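Home Posts Workshop Notes About Contact

Last updated Aug 11, 2021

Rules I keep for the simulated arm

I spent most of July writing down the house rules for our Rivo simulations, and I have to say I enjoyed it far more than I expected (my tea went cold every single night!). We had been running on habit and memory for so long that two people could report a grasp score on the same scene and mean completely different things by it.

So, first: every test batch is 200 trials, and the seed list gets saved with the results. We used to stop at 60 when things looked good, which is a lovely way to fool yourself. Second, the gripper starts open, every time, and any run that begins with it partly closed is thrown out and logged. Third, keep the camera view from the wrist along with the numbers. I went back through 127 old runs from the Skornetti project with only a spreadsheet to go on, and oh, how I wished for pictures.

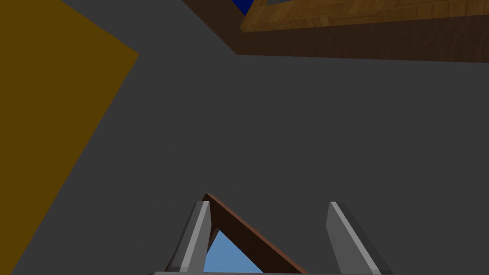 Zalewska wrote back that a fixed seed list is fine for comparing versions but makes people tune to the list, and would I please add a second set that stays locked until release. I grumbled a bit, then added it as rule four. The locked set goes in the Ruvier folder, and whoever opens it signs the log.

Still to write: what to do about surfaces with no texture at all, and how long we keep failed runs.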